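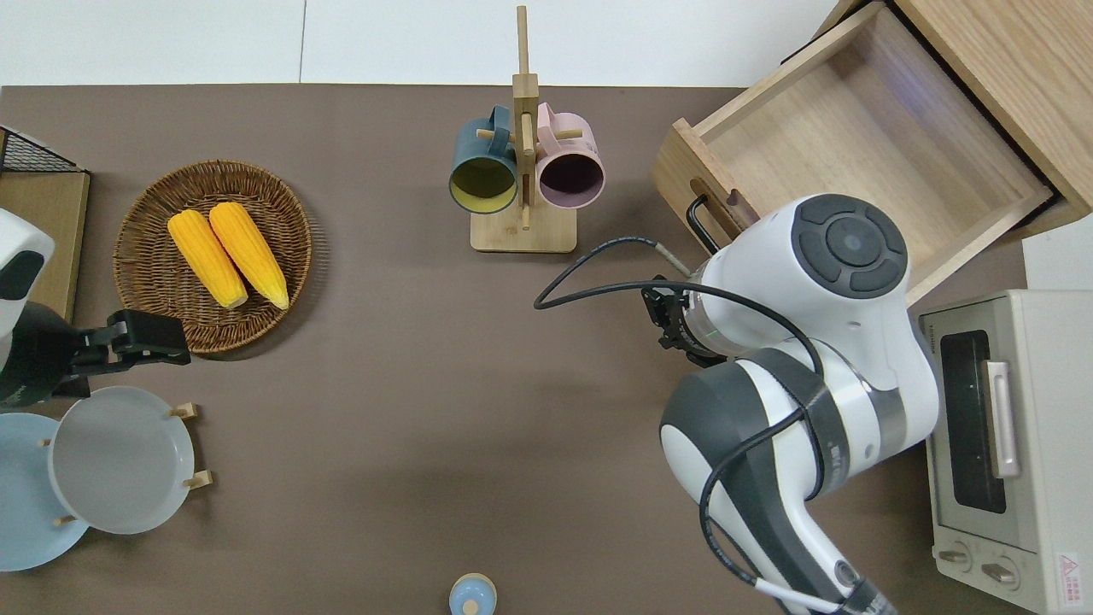 Re: [plellside-growers] Sweetcorn with empty places on the cob

Good evening to the list,

I read the question of the Plellside group with interest, as I had the same trouble for two summers. I put the earlier message below in pieces and I answer after each piece. Please excuse the length.

> We have grown sweetcorn for the first time on our new
> plots. The plants are tall and look healthy, but when we
> open the leaves many cobs have only half of the kernels.
> Is this an illness, or did we forget to feed them?

I do not think it is an illness. Each silk on the cob belongs to one kernel, and if no pollen falls on the silk, the kernel does not grow. Corn is pollinated by the wind and the bees do not help much. You do not say how you planted, but I suspect a long single row. In my first year in Bonilmont I made one beautiful line along the fence and the wind carried all the pollen to the road.

Now I plant in a square block, with 35 to 45 cm between the plants. In the middle of the block the cobs are full. At the outside corners I still find empty places, mostly at the tip, and I have stopped to worry about it.

If you have only a few plants, you can help by hand. Go in the morning when it is dry, shake the tassel over a paper bag, and let the pollen fall on the silks of the other plants. Do it again on the next mornings, 3 times in all if the weather allows.

> The seed packet says Saha, ready in 107 days. We are
> already later than this and some cobs are still pale
> inside. Should we leave them?

The number on the packet is for a warm place and good soil. With me Saha needs roughly two weeks more than the packet says, and in a cold year it is longer. I would not look at the calendar. Look at the silks: they must be brown and dry at the end. Then open the leaves a little at the top and press one kernel with your nail. Clear water means wait. Milk means pick it today. If it is thick like paste, you are too late for eating from the cob, but it is still good for soup.

Close the leaves again after you look, or the earwigs will come in. I have learned this with some disgust.

> One neighbour has Rokwood 804 and says it must not stand
> near ours. Is there any truth in this?

Yes, there can be. It depends on the types. Rokwood 804 is sold here as a supersweet, and Saha is an ordinary sugar type. If the pollen of one falls on the other, the supersweet kernels can become hard and without much taste, so it is your neighbour who has the most to lose. You can keep some distance, but on small plots this is difficult. It is easier to agree that one of you sows later, so that the two do not flower together. I would leave at least two weeks between the sowings.

> Last question. We have a shared meal at the end of the
> season. How long can we keep the cobs after picking?
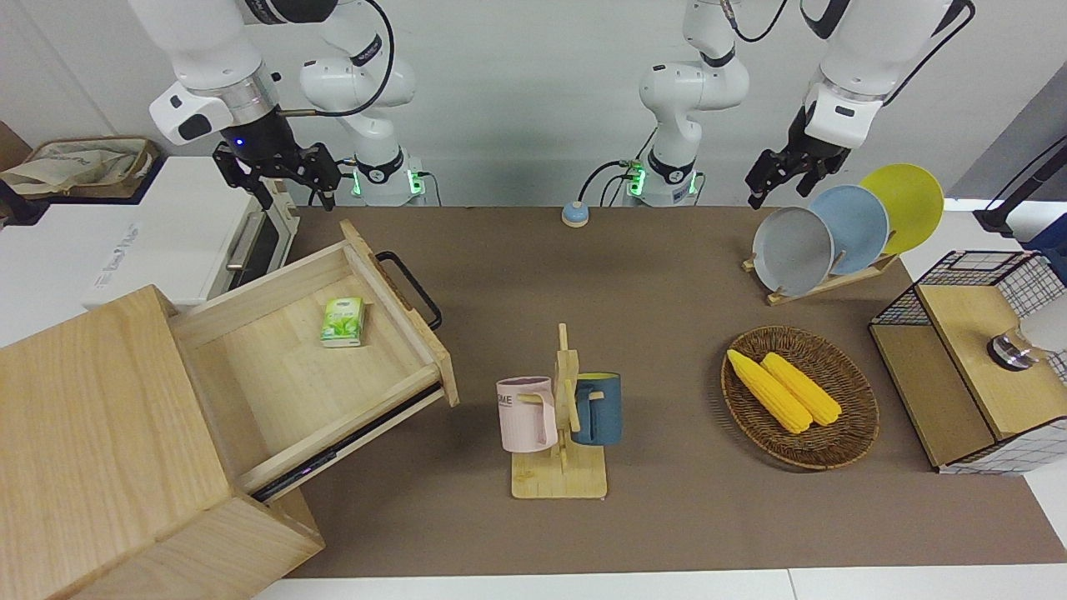

The long table, with the wooden cabinet and the dish rack.

For the ordinary type, as short as possible. The sugar begins to change to starch when you pick, and warmth makes it quicker. Pick in the morning of the meal, leave the green leaves on, and keep them in the coolest room you have. Take the leaves off only before cooking. In the fridge, two or three days is acceptable. The supersweet types keep longer, up to a week.

For many people I boil the cobs in a large pot without salt, five minutes and not more, and I put the butter on the table so everybody takes what they want. If you have too many, cut the kernels off after a short boiling, cool them quickly in cold water, drain well and freeze them flat in bags.

I have also a question for the list. Has anyone sown corn inside in April in the cardboard tubes from kitchen paper? Mine grew mould before the roots came out at the bottom, and I do not know if I watered too much or if the tubes were too narrow.

With kind regards from Bonilmont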